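# Maltia Approves Purchase of Second Pair of Robot Arms
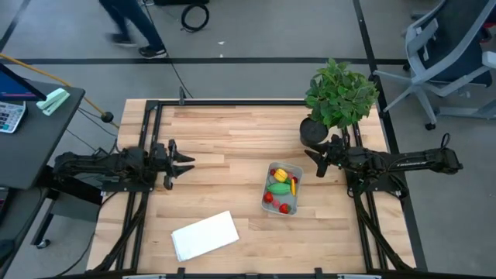 *Two robot arms and a bin of toy fruits and vegetables on the bench at Maltia.*

April 2023 – The Maltia technical institute has approved the purchase of a second two-arm workstation for its handling laboratory. The order will be placed with Cassim, which supplied the existing bench, and delivery is expected in June.

The decision follows a review of laboratory use by Sabina Paul, head of equipment planning. According to the review, the present bench was booked for 466 hours in the past term, and several student groups were unable to obtain the time they had requested. Sorting and packing exercises with small objects accounted for the largest share of bookings.

A competing offer from Filier was lower in price but did not include spare grippers or on-site repair. "We compared the cost over the full service life of the equipment," Paul said. "Replacement fingers and cables are a regular expense, and they were missing from our last budget."

The institute has set aside $2,000 per year for such parts, to be held in a separate account from the purchase itself. The service agreement runs for two years and may be renewed.

Installation will be overseen by Brigitta Holzer, laboratory manager. Holzer stated that the new bench will use the same table height and mounting frame as the present one – a condition written into the order so that exercises can be moved between the two without new setup work.

A request for a third workstation at the Stetine annex was deferred. It will be considered again with the next equipment plan, once the electrical survey of the building has been completed.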